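# How a TV series gets made

A television story can look as if it simply happens. People walk into a kitchen, have a row, and one of them storms out into the rain. It lasts two minutes. Making those two minutes can take a whole day, and the work on them began months before anybody switched a camera on.

To follow how it works, we will use one series all the way through. It is called *Ovside* and it is about two sisters who run a ferry on a cold lake. It has one season of eight episodes.

## The idea and the writers' room

*Ovside* started with Silvia Michalík, who wrote a few pages about the sisters and what they were hiding from each other. A few pages like this are called a **treatment**. A treatment says who the people are, where they live and what goes wrong for them. It has hardly any talking in it.

When a company called Flistureo agreed to make the series, Silvia became the **showrunner**. A showrunner is in charge of the story from the first episode to the last. She also helps choose the actors and checks the finished episodes.

Silvia didn't write all eight episodes by herself. She worked with 4 other writers in a **writers' room**. Sometimes this is a real room and sometimes it is a video call. The writers talk for weeks before they write any scripts. They put each event in the story on a card and pin the cards up in order. If a card is in the wrong place, they move it. If it is boring, it comes down.

On the *Ovside* wall there were 212 cards by the end. One of them said only "the dog comes back". It was moved from episode two to episode five and then to episode seven, where it stayed.

## What is in a script?

When the order is settled, each writer takes an episode and goes away to write it. A script has three main things in it:

- **where and when** each scene happens, such as INSIDE, FERRY CABIN, NIGHT
- **what people do**, written in short sentences
- **what people say**, which is called the **dialogue**

A page of script lasts for very roughly one minute on the screen. A chase with no talking can be half a page and last much longer. An argument can be quicker than it looks.

Scripts change a lot. Each new version is called a **draft**. In many productions the changed pages are printed on different coloured paper, so that everyone can tell the new pages from the old ones. By the end an actor may be carrying a script with pink, blue and yellow pages all mixed together.

## Choosing the actors

The person who finds actors is the **casting director**. For *Ovside* this was Fasil Gudeta. He read the scripts and made lists of people who might suit each part. Then he held **auditions**, where an actor plays a short piece of a scene.

For the two sisters he saw 34 actors. The last few were asked back and tried out in pairs, as sisters have to seem like people who grew up in the same house. They don't need to look exactly alike. It matters more that they know how to annoy each other.

## Filming in the wrong order

Something that surprises many people is that the scenes are almost never filmed in story order. All the scenes in one place are filmed together, even if they come from different episodes. The *Ovside* team had the ferry for two weeks in August, so every ferry scene in the whole season had to be done then. That included the snowy ones. The snow was made of paper.

This means an actor might film the end of a friendship in the morning and the start of it after lunch. She has to remember what her character knows at each point. The director, Leilani Mbeki, would remind the actors before each scene: "You haven't read the letter yet" or "You read it yesterday."

Another person watches for **continuity**. That means making sure things match from one shot to the next. If a cup is in someone's left hand when we see her from the front, it should be in her left hand when we see her from behind. The continuity person, who is often called the **script supervisor**, takes notes and photographs all day long. Mistakes still get through, and some viewers enjoy spotting them.

## Putting it together

After filming, everything goes to the **editor**. Ajith Menon edited four of the *Ovside* episodes. He had many hours of film for each one, and he had to choose the best parts and join them up.

Where two shots are joined is called a **cut**. A cut can change how you feel about a scene. If we see a sister's face straight after someone tells a lie, we think she has noticed. If we see a seagull, we think she hasn't. The actor did the same thing both times.

Editors also decide how to move between two stories. One sister is on the lake and the other is in town, and the episode goes back and forth between them — this is called **cross-cutting**. It makes us feel that both things are happening at once and that they will soon meet.

Then the sound is added. Fuad Asfaw wrote the music, and other people made the footsteps, the creaking doors and the waves. Many of those sounds were recorded weeks later in a studio.

## The last episode

The last episode of a season is called the **finale**. It has a hard job. It should answer the big questions people have been asking since the start, and it often leaves one question open so they will want another season. An ending like that is a **cliffhanger**.

Silvia wrote two endings for *Ovside*. In one, the ferry reaches the other side. In the other, the screen goes dark while it is still on the water. The second was used, and it went out on a Friday evening.

## Words to remember

**Audition** — a try-out for an actor.

**Continuity** — making things match from shot to shot.

**Cross-cutting** — going back and forth between two stories.

**Draft** — one version of a script.

**Finale** — the last episode of a season.

**Showrunner** — the person in charge of the whole story.

**Treatment** — a few pages that describe the idea. 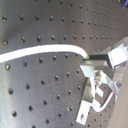
*A metal plate with rows of small round holes.*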